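Informe de avance del proyecto Ullgate
Renovación de habitaciones y orden de los espacios de descanso
Presentado a: Fundación Vaher
Preparado por: Antonina Maksymiv, coordinación
28 de enero de 2024

1. Motivo de este informe

Según el convenio, tenemos que entregar un informe a la mitad del periodo. En este texto explico el estado de las habitaciones de la casa Ullgate, lo que hemos comprado con la ayuda, lo que todavía falta y un cambio que pedimos en el presupuesto. Las facturas van en el anexo aparte, que prepara mi compañero Urmas Jankauskaitė.

Recuerdo brevemente que Ullgate es una casa de alojamiento temporal para familias que acompañan a un paciente en el hospital de Novness. Las estancias son cortas, a veces de una sola noche, y por eso las habitaciones cambian de ocupantes muy a menudo. La ayuda de la Fundación cubre el mobiliario, la ropa de cama y la organización de la limpieza entre una estancia y otra.

2. Trabajos realizados

En la planta baja los trabajos están terminados. Se retiraron las camas antiguas y se colocaron las nuevas, con base tapizada. También se cambió la moqueta, que tenía manchas antiguas y en dos puntos estaba levantada. La moqueta nueva es de un tono entre beige y gris, y la elegimos después de comparar varias muestras con luz de día y con luz de lámpara. Una muestra más clara nos gustaba más, pero el proveedor nos advirtió que en una casa con tanto paso de personas se vería gastada muy pronto.

En la primera planta hemos pintado las paredes y hemos puesto los rodapiés. Las camas de esta planta llegaron con retraso y se montaron ya en enero. Falta montar los armarios, que están guardados en el almacén de Plandovetti y se entregarán cuando el ascensor esté reparado. Subirlos por la escalera no es posible, lo intentamos con uno y no pasó por el segundo giro.

Las mesillas son de madera clara, con un estante abierto en la parte baja. Al principio pedimos un modelo con dos cajones, pero en la casa anterior los huéspedes olvidaban muchas cosas dentro: cargadores, gafas, documentos médicos. Con el estante abierto esperamos que esto pase menos – es pronto para dar un resultado, pero la persona de recepción ya nos dice que tiene menos objetos por devolver.

En cada mesilla hay una lámpara con pantalla de tela gris y pie de latón. Este punto fue una petición directa de las familias. Muchas personas vuelven tarde del hospital y no quieren encender la luz del techo cuando un niño duerme en la misma habitación.

3. Preparación de las habitaciones entre estancias

La segunda parte de la ayuda se refiere a la manera de preparar las habitaciones. Antes cada persona del equipo lo hacía según su costumbre, y el resultado era desigual. Ahora tenemos un orden de trabajo escrito, con estos pasos:

Paso 1. Recoger lo que está en el suelo y en las superficies. Las botellas de plástico van al contenedor de envases del pasillo, no a la papelera de la habitación. Es el error más frecuente, porque la papelera está al lado de la cama y es más cómoda. En la habitación que se ve a continuación, todavía en este primer paso, queda una botella pequeña sobre la moqueta, y en la papelera negra hay restos de cartón, que también deben ir al pasillo, al contenedor de papel.

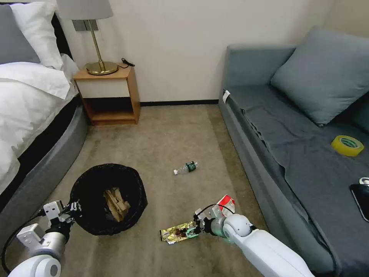 Paso 2. Vaciar la papelera y cambiar la bolsa. El borde de la bolsa se dobla hacia fuera para que no caiga dentro con el peso.

Paso 3. Cambiar la ropa de cama. El edredón blanco se coloca con la misma caída en los dos lados. Es grueso y grande para la medida de la cama, y si se deja mal extendido llega casi a la moqueta y se ensucia. Las almohadas son de dos tipos, una gris y una blanca, y la blanca va delante.

Paso 4. Limpiar la mesilla, también el estante de abajo, y comprobar que la lámpara enciende. El cable debe quedar por detrás.

Paso 5. Pasar el aspirador por toda la moqueta, con atención a la zona entre la cama y el sofá y a la línea del rodapié negro, donde el polvo se nota mucho.

Paso 6. Revisar la puerta, la ventana y la calefacción, y firmar la hoja de la habitación.

El equipo de limpieza participó en la redacción de estos pasos. La primera versión la escribí yo sola y era demasiado larga, de cuatro páginas, y en la práctica no se leía. La versión actual cabe en una hoja y está colgada en el cuarto de limpieza de cada planta.

4. Gastos

Hasta la fecha hemos usado las siguientes cantidades en las partidas pequeñas, que son las que han tenido cambios respecto a la previsión:

Papeleras y contenedores de pasillo: 500 euros
Lámparas de mesilla: 900 euros
Fundas y almohadas de repuesto: 800 euros

Las partidas de camas, moqueta y pintura siguen como estaban en el presupuesto aprobado. La diferencia en las lámparas se explica por el cambio de modelo. El primero que recibimos tenía una base muy ligera y se caía con facilidad, y lo devolvimos. El transporte de la devolución lo pagó el proveedor.

5. Dificultades

La dificultad principal es el cartón. Durante estas semanas llegan muchos paquetes, de muebles y también de los propios huéspedes, y los restos de embalaje aparecen en las habitaciones y en los pasillos. El contenedor de papel se vacía una vez por semana y se llena antes. Hemos solicitado al ayuntamiento un segundo vaciado, todavía sin respuesta.

Otra dificultad es el edredón. Por su grosor no cabe bien en las lavadoras de la casa, y tenemos que enviarlo a una lavandería exterior. Estamos probando un edredón más fino con una manta adicional en dos habitaciones. Si las familias lo aceptan bien, lo propondremos para el resto.

6. Lo que pedimos a la Fundación

Solicitamos autorización para pasar 30 euros por habitación de la partida de cortinas a la partida de lavandería. Las cortinas han costado menos de lo previsto y con este cambio no aumenta el total de la ayuda. Necesitaríamos la respuesta antes de hacer el próximo pedido.

7. Próximos pasos

Montaje de los armarios de la primera planta.
Segunda sesión de formación con el equipo de limpieza, a cargo de Urmas Jankauskaitė.
Encuesta breve a las familias sobre la cama, la luz y el ruido.
Decisión sobre los edredones.

Quedamos a su disposición para una visita a la casa. Por favor, avisen con dos días de antelación, porque necesitamos reservar una habitación libre para enseñarla.

Antonina Maksymiv
Coordinación, casa Ullgate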